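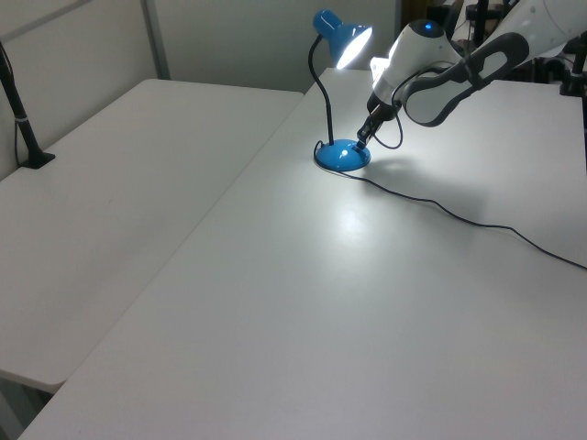

Lamp switch task, gripper at the base

Gripper keeps missing the lamp switch, help?
Posted by Ivana Riquelme

Hi all! Our summer class project (demo is Wednesday, yikes) is getting the arm to switch a desk lamp on and off. The fingertips get right down by the switch, but half my runs end with the lamp sliding across the table. I'm on waypoint 419 of a script I'm a bit ashamed of. Do I slow it down or change the angle?

Plerkov
Both, but angle first! Come straight down on the switch and the push goes into the table instead of sideways. We had the same trouble in our club and I wasted a whole evening on speed settings. Also put some grippy shelf liner under the base.

El Khatib
just tape it down

Turano
Tape is fine if your teacher allows it, ours didn't. I'd re-teach only the last few waypoints and leave the rest alone. And watch that cord, if the arm snags it your lamp moves and every position after that is off.

663 views · 4 shares · 2 min read

Related
Arm stops halfway through a saved path
Best first project for a robotics club?
Giltenus controller won't connect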